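Surtitles for a community opera, part two: the cue file

January 9, 2023

The first post covered the projector and the screen. Since then I have had several questions about the cue file, so this one covers how it is built, how it is run, and what I changed after the first run of performances in May.

The opera was Landinum, sung in Italian, one act, 80 minutes without a break. The hall holds a small orchestra on the flat floor and the singers on a raised platform. The surtitle screen hangs over the platform. My seat was at the back, with a vocal score, a laptop and a desk lamp.

Splitting the text

I start from the vocal score and never from the libretto. The libretto does not show repeats, and an aria can repeat the same two lines for three pages. In the score I mark a vertical pencil line at every point where the title should change, then number the lines. Landinum came to 201 cues. That count includes blanks. A blank is a cue like any other and needs its own number, or the operator will lose the place during an orchestral passage.

My limits for one title are two lines of text and 38 characters per line. If a sentence does not fit, I cut words before I cut the sentence in half. "I would never have believed that you could leave me" becomes "I never believed you could leave." The audience is reading and listening at once and will not miss the difference.

Repeats get one title, held until the singer has clearly started over, then a blank. Ensembles are harder. In the quartet all four parts have different words, and I show only the line that moves the plot. The other three are dropped. A few people complained about this. I would still do it the same way.

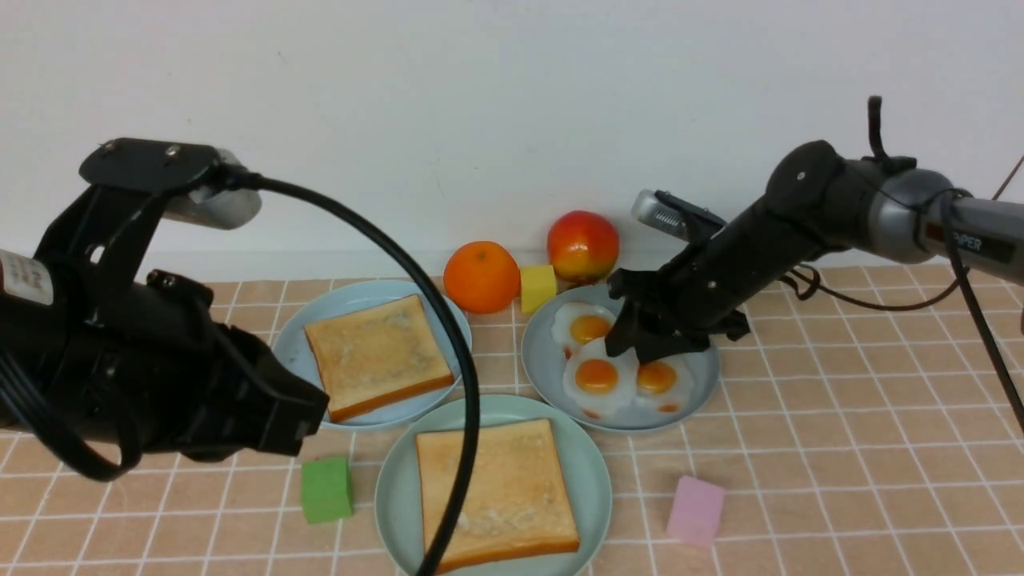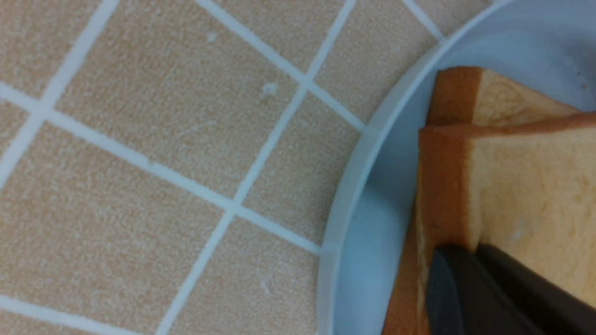
File format

The cues live in a plain text file, one per line, with the number, the page and bar in the score, the first title line and the second title line, separated by tabs. The software I use, Plirik, reads this directly. It will also import slides, but I advise against slides. Correcting one word in a slide deck means opening the slide and checking that the font did not shrink to fit. In the text file it is a search and replace.

Keep accented characters out of the file until you have tested them on the machine that will be used in the hall. Mine displayed correctly at home and came out as boxes on the hall laptop, which had an older font installed. I found this at the dress rehearsal.

Fades are set to 7 frames in and the same out. Anything longer looks soft and lags behind fast recitative. A hard cut flickers and pulls the eye away from the singers.

Running the show

The operator has to read music. Following a recording is not enough, as tempos change from night to night and a singer may skip a verse. I press the key on the breath before the phrase, so the title is fully up when the first word is sung. For jokes I wait. If the title is early, the laugh comes before the line, and the singer has to perform over it.

If a singer skips ahead, go to blank first, find the place in the score, type the cue number, then come back. An empty screen for ten seconds does little harm. A wrong title does more.

Changes since May

The page and bar column is new. Before, I had only cue numbers, and finding the right one after a jump took too long.

I have also moved from white text to a light gray. On a black background full white lit the faces of the front desk of violins, and the conductor asked for it to be turned down. Lowering the projector brightness was not an option, because the same unit was used for the backdrop in the final scene.

The last change is a printed copy of the cue list, kept under the score. It has not been needed yet.

Next is Kariuki, a longer piece with spoken dialogue between the numbers. The dialogue will be in English, so the screen stays blank for those sections, and I have not decided whether to give each one a single blank cue or several. A single cue is simpler, but it leaves the operator nothing to step through before the next entry. I will try both at the first piano rehearsal and post the file format again if it changes.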